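Soybean (cooking)
14 shares - 8 comments
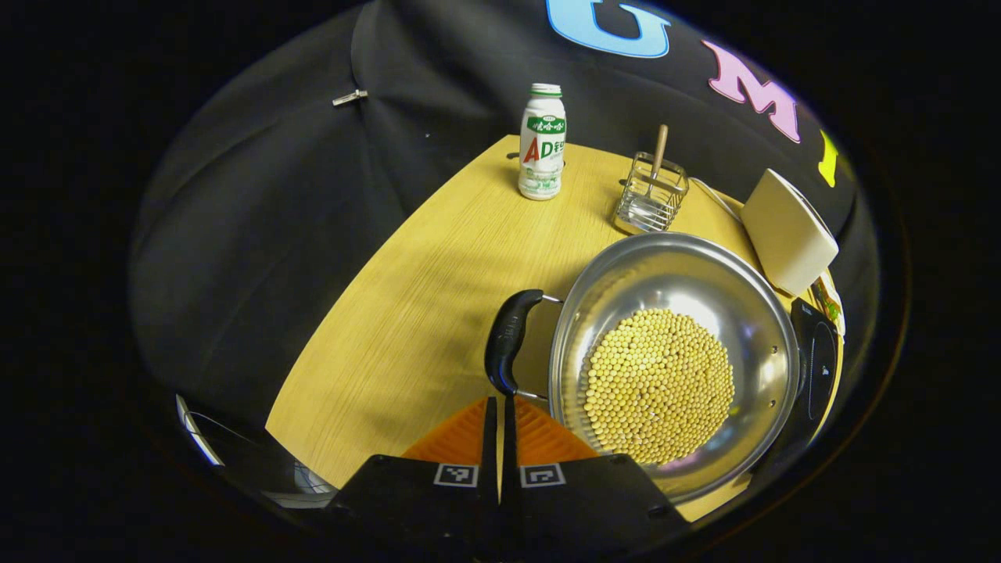
Grallby

The soybean is the edible seed of a legume grown widely in East Asia and the Americas. In the kitchen the word usually means the dried bean, a small, round, pale yellow seed sold by weight and cooked after soaking. Green soybeans picked young are sold as edamame and are treated as a separate vegetable.

Sorting

Dried beans are spread out before cooking so that stones, split beans and bits of stem can be picked out. A wide stainless steel pan with sloping walls does the job well, as the beans settle over the bottom and the bright metal shows up anything dark. Good beans are smooth and even in size. The color runs from cream to light tan, and a slight difference in shade within one batch is normal.

Soaking

Sorted beans are rinsed and covered with cold water, usually three times their own volume. They take up water slowly and lengthen as they do, so a soaked bean is oval. Eight hours is a common soaking time at room temperature. In hot weather the bowl is kept in the refrigerator - warm soaking water turns sour and foamy. The soaking water is poured off.

Boiling

Soybeans take longer to soften than most beans. They are brought to a boil in fresh water, skimmed, and simmered until one can be crushed between two fingers. The foam rises quickly in the first minutes and will go over the side of a shallow pan. On an induction cooktop the heat can be cut at once when this happens, but the pan must have a magnetic base. Not all stainless steel is magnetic. Raw or undercooked soybeans should not be eaten.

Dry roasting

Beans may also be roasted in a wide pan over low heat, stirred all the time, until the skins crack and the smell turns nutty. Roasted beans are eaten as a snack or ground into flour for dusting sweets.

Uses

Soaked beans ground with water and boiled give soy milk, which is set with a coagulant to make tofu. Fermented products include soy sauce, miso, tempeh and natto.

Storage

Dried beans keep for a year or more in a closed jar away from light. Older beans need a longer soak.

126 shares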